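Skedico patient portal - help tickets
Ticket: medication order shows delivered, pharmacy shows nothing
Status: open
Category: fertility medication / delivery tracking
Clinic site: Sesetville

Opened 7.40 a.m.

I am on day 4 of stims and the portal says my second medication box was delivered to my home last night. It was not. There is no card through the door, nothing with the neighbours, nothing in the porch. When I ring the Skidby pharmacy line they tell me there is no second box on my account at all, only the first one. So either it came and vanished, or it never existed, and your system is certain of the first.

I have enough for tonight and tomorrow night. After that I have nothing, and this is not the kind of prescription I can pick up at a supermarket.

Things I have already tried, to save you asking: logging out and in, a different browser, my husband's phone, and the "refresh my orders" button, which makes a little wheel go round and changes nothing.

Support reply, 9.15 a.m.

Thank you for getting in touch. We're sorry for the worry. Orders can take up to 12 hours to update after dispatch. Please check again this evening and clear your browser's stored data in the meantime.

Patient, 9.22 a.m.

I don't see how clearing my browser will bring a box to my door. It also doesn't need to update, it already says "delivered". What would it update to? Could somebody look at the order itself, please, and tell me what address it was sent to and who signed.

Support reply, 11.05 a.m.

We have looked at the order. It is marked complete by the Skoryk link, the part that passes messages between the pharmacy and the portal. No signature is stored. We have asked the pharmacy to confirm.

Patient, 11.30 a.m.

"Marked complete by the link" sounds to me like one computer telling another computer that the job is done. Has a person seen this box? I was told at my teaching appointment that the portal was "the one place to look" for everything in my cycle. I have looked, and it is wrong, and I only know that because I rang. I would like to know how many others haven't rung. 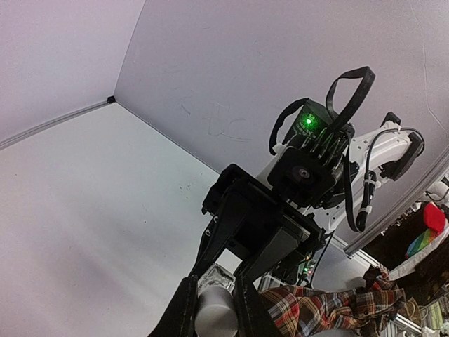 Same thing in my last cycle, wrote Anxious Heron on the shared issue thread, and mine stayed on "delivered" until the nurses sent the whole prescription through again by hand. Don't wait for the evening update. Ring the clinic's nurse line, tell them which day you're on and ask them to send it as a new order, because the pharmacy can't reopen one that thinks it has finished.

Patient, 12.10 p.m.

Rang the nurse line on the strength of that. I was 57 minutes on hold, but the nurse was kind and knew straight away what I meant, so I doubt it's as rare as the help page makes out. She has sent a new order. The portal now shows two second boxes, one delivered and one "awaiting payment". I have already paid. I'm not paying again to find out whether it clears the fault.

Support reply, 2.45 p.m.

The pharmacy confirms that the first request was never packed. The order was closed when your dose was changed at your scan, and the link recorded this as a delivery. We have moved your payment to the new order. It is booked for tomorrow before 6 p.m. and needs a signature.

Patient, 3.00 p.m.

Thank you, that is the first answer today that makes sense. But if changing a dose closes the order, then it will happen to anyone whose dose is changed, and as far as I can tell that's most of us at some point. Is it being mended, or just my box?

Support reply, 4.20 p.m.

The fault has been passed to the Skoryk team. We do not have a date. The last change to this part of the portal took 18 days to go live.

Patient, 4.31 p.m.

That's longer than I'll be on injections. Please put a warning on the orders page until then, with the nurse line number on it. And please leave this ticket open. I'll close it myself when the box is in my fridge and I've checked what's in it against the new dose sheet.

Support note, 4.50 p.m.

Left open at patient's request. Warning text sent for approval.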